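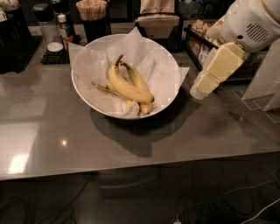
Making fruit last the week

I used to buy fruit with the best of intentions and then scrape half of it into the compost on a Sunday night. It's got a lot better since I stopped treating it all the same, so I've written down what I do. Some of it came from my neighbour Shirley MacLeod, who ran a greengrocer's stall for years, and the rest is trial and error (plenty of error, I'm afraid!).

Bananas

Keep them as a bunch until you want one. I line the bowl with a crumpled bit of baking parchment, so they've got something softer than china to lean on and the bowl doesn't get sticky. Don't pile anything on top of them. If they're racing ahead of you, wrap the stems tightly in cling film – it buys me a day or so, sometimes two. Once they're properly spotty, peel them, cut them into chunks and freeze them flat on a tray before bagging them up. Never freeze them in their skins. I did that once and spent ages picking at black peel with a butter knife.

Apples

They go in the salad drawer, well away from the bananas, and they stay crisp for weeks. I bring out 4 at a time for the bowl and top it up when they've gone. Any with a bruise get eaten first or stewed with a spoonful of sugar.

Berries

Right, this is the one I bang on about. Don't wash them until you're ready to eat them! Tip them out of the punnet as soon as you get in, throw away anything furry, and put the rest in a wide tub with kitchen roll underneath and the lid on loosely. In June, when we come back from the pick-your-own with far too many, I do this with 2 tubs and the rest go straight into jam.

Pears and avocados

Hard as cricket balls on Monday, mush by the time you remember them. Press gently near the stalk every morning while the kettle's on, and the minute there's a bit of give, into the fridge they go.

Lemons

A sealed bag in the fridge, squeezed flat to get the air out. Mine used to turn into little stones in the bowl. If you only need the juice, zest the lemon first and freeze the zest in an old jam jar.

Cleaning the bowl

Empty it once a week, wipe it with warm water and a splash of white vinegar, dry it and put in a fresh piece of parchment. If you've got fruit flies, put an inch of cider vinegar and a drop of washing-up liquid in a glass and leave it next to the bowl overnight.

Next time I'll do potatoes and onions, which Shirley has very strong views about.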